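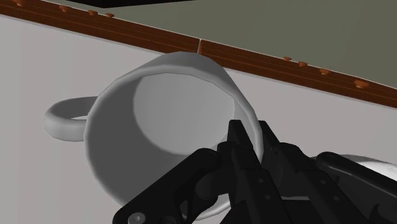 cimurell_kitchen
Descaling question. My kettle gets a chalky film every 3 weeks and it ends up in the tea. A plain white mug like mine, no pattern, hides the film until you tip it on its side and look in at the bottom. Does vinegar work, or should I buy citric acid?

umadigan
Citric acid. One spoonful, boil, wait, rinse twice. Vinegar stinks up the house.

Carola R.
Disagree. I've used white vinegar for years — half and half with water — and the smell is gone by the next boil.

umadigan
Not in my kettle.

asif_c
Check your water first. Ours is very hard and a filter jug helped more than either one.

cimurell_kitchen
Thanks. Trying citric acid tonight.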